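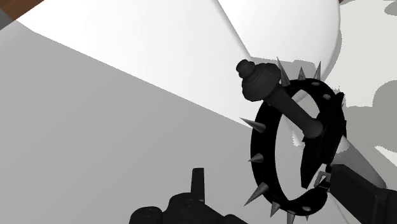
Why do so many old stories give witches a broom?
Long ago, nearly every home had a broom by the hearth, so storytellers picked something their listeners knew well. Imagine your own kitchen broom zooming over the rooftops!

Brooms show up in folk customs, too. In some places people swept the old year's bad luck right out the door in January, and in others couples jumped over a broom at their wedding!
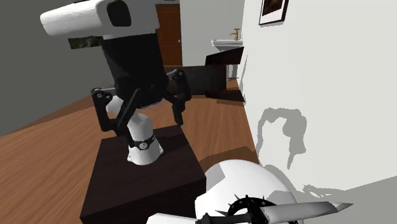

Some families even stood a broom by the front door to keep trouble away. Ask your grandparents if they know any broom sayings!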